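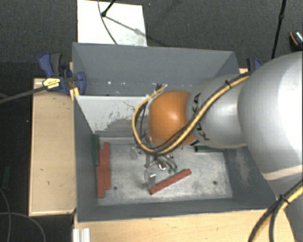
図1　箱の中の物とロボットアーム

倉庫管理入門　第3回　保管場所の決め方

担当：Nicanor Lagos

今回は、品物をどの棚に置くかという問題を勉強します。前回配った用語表も持ってきてください。

1．固定ロケーション
品物ごとに置き場所を決めておく方法です。作業者が場所を覚えやすいですが、在庫が少ないときも棚を空けておくので、場所が多く必要になります。

2．フリーロケーション
空いている棚に自由に置く方法です。棚はよく使えますが、置いた場所を必ず記録しなければなりません。記録を一度忘れると、探す時間がとても長くかかります。

3．計算の練習
Bindton倉庫には棚が60あり、そのうち46に品物が入っています。使用率は46÷60で、77％弱になります。新しい品物が16箱届き、一つの棚に一箱だけ置けるとき、棚はいくつ足りませんか。固定の場合は、空いている棚が全部使えるとは限らないことにも注意してください。

4．出荷の回数と場所
よく出る品物は出口の近くに置きます。ただし、重い物は出荷が少なくても下の段に置きます。この二つの規則が合わない場合については、教科書のLodine社の事例を読んでください。

宿題：自分の家の台所、または職場の棚を一つ選び、どちらの方法に近いかをA4一枚で書くこと。図を入れてもよいです。提出は次の授業の始めです。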